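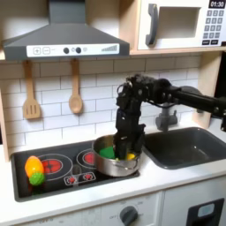

21 September 2021

Rain all day, so I stayed in and did what I've been promising to do since December, which was sort out the play kitchen before the little ones come for the weekend. I had it in my head that this would take half an hour. It took the whole morning and a good chunk of lunch, and I loved every minute of it!

I started with the backsplash. White subway tile with gray grout lines looks so smart on a toy kitchen, and every smear of jam shows up on it (I know it's jam, I was there). Warm water and a bit of dish soap did the job, then an old toothbrush for the corners. After that I went over the white counter and got the crumbs out of the sink, and how do you even get cracker crumbs behind a faucet that doesn't run?

The wooden spoon and the slotted spatula are back on their hooks under the range hood. They spent the summer in the sandbox, so I gave them a scrub and rubbed in some of the oil I use on my cutting boards. They look lovely up there against the tile - nicer than my real ones, which live in a jug with a broken whisk.

Then the food. Ánh Lưu dropped off a bag of hers last month now that her two are into bikes, and it's all mixed in with ours, so I tipped the lot out on the rug and sorted it. Anything chewed went in the trash. The knobbly green one stays, even though we can't agree on what it is. Ruwan says cucumber, I say some kind of pepper, and my granddaughter calls it "the pickle" and serves it to everybody with tea. The long yellow and orange one is a squash as far as I'm concerned.

The silver saucepan has to go on the back burner, by order of the chef. She says the big burner in front is for pancakes. I did try putting the pot there once and got such a look!

Called Ruwan Howlader after lunch to ask if he still has the little table from the sale in Pindura, the one he paid 22 dollars for and never used. He does, and he'll bring it over Friday if his back lets him. I said I'd make the lentil soup. He asked if it would be real soup or the other kind, and I told him he could have both.

Still to do: find the lid for the teapot, glue the handle on the blue cup, wash the aprons. I also want a basket for the vegetables, maybe from that place in Citstead if I'm over that way.

Feet up now, cup of tea, rain still going.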